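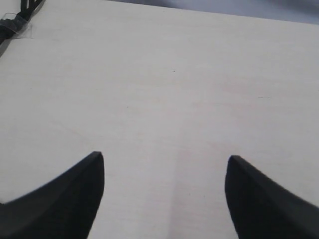
Baltitz, October

Home | Notebook | Workshops | Contact

Legal observer workshop, prep notes. Ville has the handout down to 3 pages, still too long. Cut the bit on permits, keep the hotline number in big type, top of page one.

Drill: one person talks to the officer, everyone else writes. Time, place, badge number, what was said. No opinions in the notes!! Aileen L. wants 30 min for this, gave her 20 last time and it ran over.

Phones: passcode on, face unlock off. Go over this twice. Somebody alway asks if they can delete a clip, answer is no, bring it to the intake desk as is.

Printer quote came back for 1,000 cards. Ask Pangilinan if they can do the Spanish side too.

33 signed up so far. Need a second room or split in two groups, ask Ville. Role play script stil missing the ending, Aileen to send tonite.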